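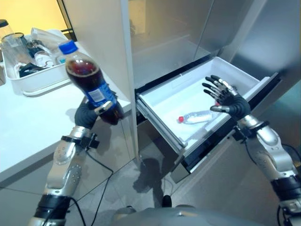
A cola bottle with a blue cap, held near an open fridge drawer with a water bottle in it.

What is an obituary?

When someone dies, their family often writes a short piece of news about them. It is called an obituary (say it like this: oh-BIT-choo-air-ee). You may see one in a newspaper, on a funeral home's website, or pinned up at a library or town hall.

What goes in it?

Most obituaries start with the person's full name, how old they were and where they lived. Then they tell you a bit about the person's life. Where did they grow up? What work did they do? What did they love?

Near the end there is usually a list of family members. You might see the words "survived by". This means the people in the family who are still living. "Predeceased by" means the people who died before them.

The last part tells you when and where the funeral will be. Some families ask for no flowers, and name a charity people can give money to.

Who writes it?

Often it is a son, daughter, husband or wife. Sometimes a funeral director helps. Children can help too. When Ngozi Amadi's grandfather died in January, she was nine. She asked her mum to put in that he grew the biggest pumpkins in Pearce, and that his favourite colour was orange. Her mum wrote it down just the way she said it.

Old obituaries

People keep obituaries for a long time. The library in Pearce has 3,000 of them, cut out of newspapers and glued into scrapbooks. Yevdokiia Stetsiuk looks after the scrapbooks. She has typed 1,924 into the computer so far -- the rest are still waiting. Families come in to look for the names of great-grandparents they never met.

Words to know

Funeral: a gathering to say goodbye to someone who has died.
Condolences: kind words you say or write to someone who is sad about a death.
Maiden name: the last name a woman had before she married. It is often put in brackets.

If reading an obituary makes you feel sad or gives you questions, talk to a grown-up you trust.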